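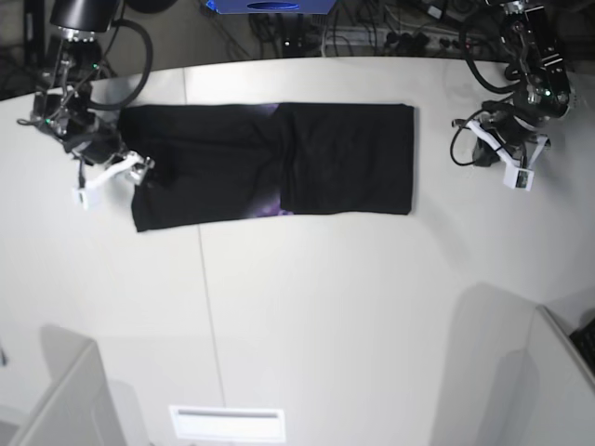
Black, with a bit of purple showing.

Lamai had the shop keys in her teeth and the ferry timetable in her hand and no plan at all. Ten to six. Last boat from Rutlow went at 11 minutes past and the hill was all mud.

Go, then.

She went. Past the chip shop, past the bench where her brother used to sit and shout at gulls. Bag banging on her hip. In the bag — one jumper, his letters, a tin of travel sweets, the envelope from Grimshaw. She hadn't opened the envelope. She knew what solicitors said in April. They said it in March as well.

Alby was on the slip, coiling rope, badly.

"You're late," he said.

"It's not gone."

"No. But you're late."

He took the bag off her and put it under the seat where the spray wouldn't get it. Didn't ask. That was Alby Tomoana for you, thirty years of carrying people across to Dedine and never once a question till they were half way over and couldn't get off.

Engine. Smell of diesel. The town going small.

"So," he said.

"So he's left me the house."

"The house."

"The house and what's in it. And 1,237 pounds. And a boat, apparently. The Firuvero."

Alby laughed so hard he had to hold on to the rail. The Firuvero had been at the bottom of Dedine harbour for 13 years, everyone knew that, you could see the mast at low water. Kids dared each other to swim out and touch it. She'd done it herself — once, in her school socks, and come back blue.

"Well," he said, wiping his eyes. "You'll want a long rope."

She laughed too and then she wasn't laughing. He looked at the sea for a bit. Good of him.

The house was colder than outdoors. It always had been. She put every light on, then the radio, then turned the radio off. His mug. His glasses on the sill, folded, one arm mended with fuse wire. A calender from the feed merchant, two years old, still on the same picture of a ram.

She did the kitchen first as there was least of him in it. Then the stairs cupboard. Then she stood outside the bedroom with a roll of bin bags and told herself four minutes, in and out, just the drawers.

It took till gone midnight. 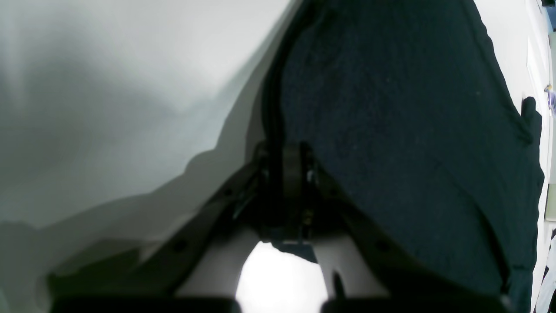
White against navy, creased.

Everything smelled of him. Soap and creosote. She made piles. Keep, give, rags. Keep got too big so she moved things to give, and then gave up on give and moved them back. Shirts he'd never worn, pins still in. The good towels, saved for visitors, and who ever visited? Her, twice a year, with a cake. He'd handed her the old thin ones every time.

Under the paper in the bottom drawer, a receipt book. She nearly binned it. His writing, small and leaning over, like it was walking into wind.

Pump hire, one day. Chain. Diver, cash. Pump hire again. Tarpaulin. Chain.

She sat on the floor to read it. Page after page. Every summer since the boat went down he'd tried to get it up again, and every summer he'd written the same word at the bottom of the sum. Nearly.

Nearly. Nearly. Nearly, and underlined. Then last year, in pencil, L. could do it.

She read that one quite a few times. Then she got the envelope out and opened it with a butter knife and it was only what Alby would of guessed. House, contents, the money, the boat. The money had its own line. For chain.

You daft old man, she said, out loud, to the wardrobe.

She slept in the chair with her coat on. Woke with the window grey and the tide a long way out and somebody whistling down on the harbour wall, flat, the same three notes.
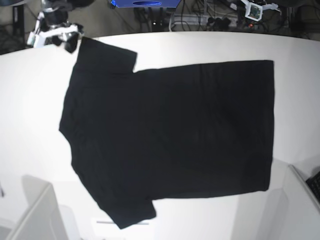 Alby shouted up that if she was coming she'd better come now, low water wouldn't wait about while she found her boots, and had she got a kettle on or was he meant to do this on nothing?

She shoved the window up. It stuck, then it didn't.

"Do what?"

He was standing by the wall with a rope over his shoulder. Very long. Behind him, across the mud, the mast.

"Two minutes," she shouted, and went to look for the teapot.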